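**Student transition support at Dusutitz: referral handling between offer and week six**
Project report, Abdelkrim Filali
December 15, 2018

## 1. Scope

The project examined how first-year students who had declared a support need before arrival were referred to the right service once enrolled. Dusutitz runs two separate intake routes. The first is the Fulia form, completed online after an offer is accepted. The second is a paper form handed in at the El Ouafi building during arrival week. Financial aid cases were left out, as they follow a different procedure.

## 2. Data

Anonymized records were supplied by the student services office in April. The extract held 693 referrals for the intake year. Of these, 514 came through Fulia and the rest on paper. Each record contained the date received, the category of need, the date of first contact, and the closing code. Names and student numbers had been removed before the file was released.

Two fields caused difficulty. The category field allowed free text on the paper form, so entries had to be recoded by hand to match the online list. The closing code was left blank in 88 records. These were kept in the contact-time analysis and dropped from the outcome analysis.

## 3. Method

Time to first contact was measured in working days. Medians were used because a small number of very late contacts pulled the mean upward. The two routes were compared within each category and not across the whole set, as the mix of needs differed between them.

Staff at the El Ouafi front desk were also interviewed. They described paper forms being sorted once a day, typed into the Cludard case system, and then assigned to an adviser. Forms with a safeguarding flag skip the daily sort and go straight to the duty officer.
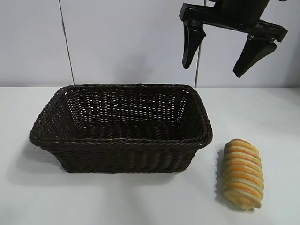

## 4. Results

Online referrals reached an adviser faster in every category except mental health, where the routes were level. The interviews suggest a cause: paper forms in that category are usually flagged and handled the same day.

The longest delays were found in paper referrals for disability adjustments. Many lacked supporting documents, and Cludard does not allow a case to be assigned until a document is attached. The Fulia form asks for the upload before it can be submitted.

## 5. Limits

The extract covers a single intake. Students who needed help and used neither route do not appear in it. Recoding was done by one person, so no check on agreement was possible.

## 6. Recommendations

1. Replace the free-text category on the paper form with the Fulia list.
2. Allow a Cludard case to be assigned with documents pending.
3. Make the closing code a required field.

The recoding table is given in Appendix A and the interview questions in Appendix B.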